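### 4.2 The chair as a resting place for cloth

We had not set out to write about chairs. Our interest, as the earlier sections will have made plain, was in laundry that is neither dirty nor clean: the jumper worn for one evening, the towel that has another day in it, the cardigan wanted again by breakfast. In the pilot visits to Skutdale, though, the people we spoke with kept bringing us back to the same piece of furniture, usually with a laugh and often with a small apology, and by the second month we had given in and added a page about it to the interview guide.

Of the 42 households that took part, every one could name at least one seat in the home that was used more for cloth than for people. Some had a bedroom chair that had come down through the family and was too low, or too stiff, or too handsome to be sat upon. Others spoke of a desk chair which did its proper duty during working hours and then, from teatime onwards, took on a second life under scarves and half-folded shirts. One woman in Denard told us that her chair was "the only thing in the house that never says no", and we have thought of her remark a good many times while writing this paper.

The diaries bear this out. Householders made 394 entries in which an item of clothing or household cloth was put down somewhere other than a drawer, a wardrobe or a wash basket, and chairs of one sort or another come up again and again in them, well ahead of beds and banisters. We had rather expected the bed to win. Several people explained, very patiently, that a bed must be cleared before it can be slept in, while a chair may go on being full for as long as one likes. 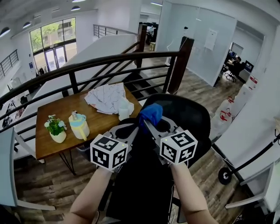
**Figure 3.** An office chair beside a wooden table, with a crumpled blue cloth.

The shape of the seat matters a great deal to how people use it, and they were surprisingly precise on the subject. A dining chair with an open, slatted back was felt to be good for trousers and poor for knitwear, which catches and sags. An armchair invites heaping, and what is heaped tends to stay. The tall curved back of an office chair, as in Figure 3, was praised by those who worked from home, who liked to hang a cardigan from it and lean against it through the day, and complained of by those who had to move everything before they could begin in the morning. Small pieces such as dusters and napkins were a different matter again, and mostly ended up on the nearest table.

We should like to say something, too, about the time of year. The Koval households kept their diaries through December, when radiators were in steady use and drying space was short, and it is quite possible that their chairs were pressed into service more heavily than they would have been in June. In Ovport, where 17 of the diaries were kept in early summer, people wrote more often of window ledges and the backs of garden seats. We do not want to lean too hard on the difference, as the homes there are also larger on the whole, and a spare room forgives a great deal.

What came through most warmly in the interviews was how well everyone in a home understood the arrangement without its ever having been discussed. Children knew which chair was their father's and did not add to it. Lodgers learned within a week or so. In 20 of the homes, we were told of a particular moment at which the chair must be emptied, such as the arrival of a grandparent or the evening before the bins go out, and the reasons given for these moments were seldom to do with laundry at all. We take them up in the next section, alongside the matter of who does the emptying.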